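3.2 Cabin trials

Both versions of the Tivumeck hatchback were driven over the same Stindasham route in September. The facelifted car has a stiffer rear axle and two extra door seals. Cabin noise fell at motorway speed but hardly changed in town. Hjaltested and Bundgaard drove five laps each, with a lunch stop at Clilidgate (Figure 2).
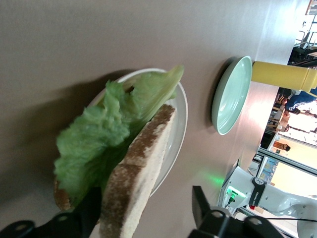

Figure 2. Bread and lettuce on a white plate.

Tyre pressures were checked again before the afternoon laps.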